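Week 7: Small places on the way to somewhere else

OK, so last week we finished up with port cities and I promised you something smaller. This week is about towns that exist because a road or a railroad needed them to, and what becomes of them afterward. I grew up near one, so you'll have to put up with me being a bit sentimental (I'll try to keep it to one story).

Reading for Friday is the second half of the course packet chapter on service towns. If you only have time for part of it, read the section on junctions and skip the bit about postal routes, which is dry even by my standards.

Let's start with a working definition. A service town, for this course, is a settlement whose main income comes from people passing through or from people posted there by an employer. Gas, meals, beds, repairs, a railroad yard, an army camp, a weather station. Farming may go on all around it, but the farmers don't pay most of the bills. You'll find other definitions in the packet and they're fine too, just tell me in your paper which one you're using!

Our main case this term is Dandier. Look at the map handout and find the place where the valley road meets the upland road. See how the contour lines bunch up just north of it? Before trucks, that climb was a full day's work for a team of horses, and you really did not want to start it in the afternoon. So people stopped at the bottom, and somebody built a stable, and then somebody built an inn next to the stable. There were 2 inns by the time the railroad came through. Same crossroads, same reason to stop, and the survey crews took rooms in both.

The railroad changed the reason but kept the habit. Heavy trains needed a second engine to get up the grade, so Dandier got an engine shed, a coal stage, a water tower and a row of company houses. If you've ever wondered why the main street bends for no reason, it's following the old siding. I love that bend. You can drive through the whole town in a minute or so and still feel where the trains used to stand. 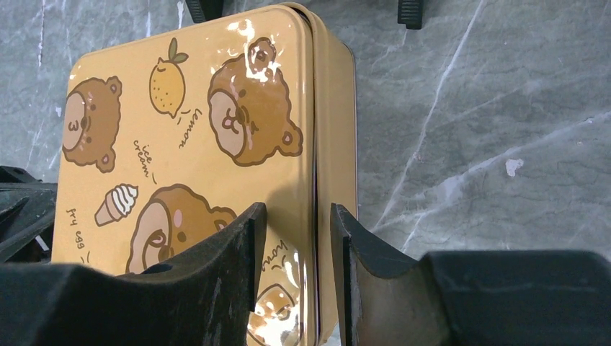 Then came diesel, and the second engine wasn't needed, and the shed closed. I want you to compare what happened next with Nishad, which is farther up the line and lost its shed in the same round of cuts. Nishad had no highway junction. It had the railroad and a school, and once the railroad families left there weren't enough kids for the school, and you can guess the rest. The platform is still there, with grass coming up through it. A few of the houses are weekend places now.

Dandier hung on, mostly thanks to the junction. Truck drivers wanted the same thing the wagon drivers had wanted, a place to stop before the climb. The bus company wanted it too. When I was a student I rode that bus home every November, and it always pulled in for 19 minutes. I don't know who picked that number, but the driver stuck to it, and you learned to get in line for soup fast. That's my one story, I'm done.

What to take from the comparison: look at how many separate reasons a place has for people to stop. Dandier had 2 that mattered, the grade and the junction, and it could afford to lose part of one. Nishad had the shed. Please don't turn this into a law in your papers, though. There are towns with a terrific location that emptied out anyway, and I can think of at least one with a lousy location that's doing great.

Which brings me to Dastus. Dastus is the odd one. It's on a plateau, it's windy, the soil is thin, and the nearest big town is a long way off. It began as a construction camp for the upland road and should have been packed up when the road was finished. But the highway department kept a snow depot there, and a depot means steady year-round wages, and wages mean a store. About 7 families stayed on after the camp closed. Today there's a motel, a diner and a small museum about the road building, and in winter the place fills up whenever the pass is shut.

Next week we go to Skandimar, where the situation is flipped: a proper old town that got bypassed. Start thinking about whether a bypass does the same thing to a town as a shed closing. I go back and forth on it myself.

For your field notes this week, pick a small place you know and write a page on why travelers stop there, or why they used to. Look at old timetables and road maps if you can find them, and talk to somebody who worked there if you can't. A sketch map is welcome. It doesn't have to be pretty, but please put north on it!

Bring the map handout again on Friday, we'll be drawing on it.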